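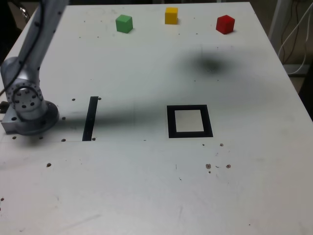 The Smallest Toys in the House

I have a soft spot for blocks. Plain ones, painted one color all over, no letters, no numbers, no cartoon animals. So when my editor asked who wanted to write the toy piece for the fall issue, my hand was up before she finished the sentence.

Three blocks will do it, by the way. Red, yellow and green on a white tabletop and I'm happy for an afternoon. I grew up with a shoebox full of them (my brother had the trains, which I was not allowed to touch), and I still think a few colors on a pale surface is the best-looking thing you can put in a room for very little money.

I got talking about this in September with Lino Marras, who runs a little toy store called Plidetti over in Fitavthorpe. Lino has 153 sets of blocks on his shelves and an opinion on every one of them. He likes a cube you can close your whole hand around. He hates glossy paint – it chips at the corners and then the kids pick at it. And he told me the yellow ones are always the first to go missing! Parents come in asking for a single replacement, so he keeps a jar of spares by the register.

My own set is from a company called Dramico, secondhand, and the yellow is my favorite too. It's the one that shows every mark.
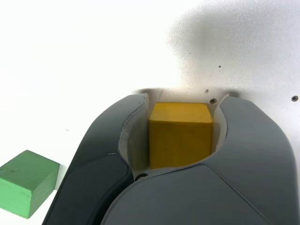

I do wipe mine down once in a while, with a damp cloth and nothing fancier, but I've stopped chasing every smudge. A block that gets picked up a lot is going to look like it. Priya Zamora, my neighbor, sands hers and repaints them each winter, and they're gorgeous, and her kids aren't allowed to have them in the yard. I'd go nuts.

What I would spend some time on is the table. White is great for color but it shows everything, every scuff and speck and old screw hole, so if that bugs you, get a big sheet of paper and tape it down. Then you can draw on it too. We used to mark off a square with black tape and see who could slide a block into it from the far end – four tries each, loser puts everything back in the shoebox. My brother still claims he was ahead when we quit. He was not, and I have the score sheet in a drawer upstairs.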